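Patching Nail Holes So They Disappear Under Paint

I love this job! It's cheap, it's quick, and there's something wonderful about running your palm over a wall and not being able to find the spot. I did a whole hallway in our place on Clorneck Street last November and I've been fixing holes for neighbors ever since.

What you need: lightweight spackle (I use a small tub), a flexible two-inch putty knife, a fine sanding sponge, a damp rag, primer and your wall paint. A cheap lamp helps more than you'd think.

Step 1. Flatten the rim
Pulling a nail leaves a little raised ring around the hole. Press the handle end of your knife on it and twist until the ring sinks just below the wall. If you skip it you'll be sanding forever, and the bump will still be there.

Step 2. Fill
Wipe off the dust. Scoop up a pea of spackle, push it in with the knife held nearly flat, then tip the knife up steeper and scrape the extra away in one pass. Two thin coats beat one fat one every time, so don't worry if the first one shrinks back a bit.

Step 3. Wait
My spackle wants 65 degrees or warmer to dry properly. In my chilly hallway I left it overnight and started again at 9 in the morning.

Step 4. Sand and check
Go lightly, in small circles, and feather out past the patch. Now set your lamp on the floor right against the wall and switch off the ceiling light. Every ridge jumps out! 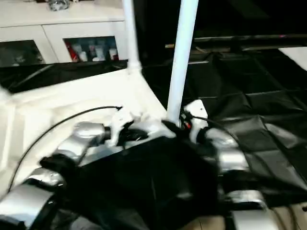 Drikov wrote in after trying the lamp trick that it works even better if you hold the light at the side and move it slowly, and asked whether primer is really needed on holes this small. Yes, please do prime! Bare spackle soaks up paint and leaves a dull dot (painters call it flashing), and it shows worst on satin and semi-gloss.

Step 5. Prime and paint
Dab primer on the patch only, let it dry, then roll your wall color over it with a mini roller. A brush leaves a different texture, so save it for the trim. Roll outward until the roller is almost dry and the edge just melts away.

Next up: corner dents, with mesh tape.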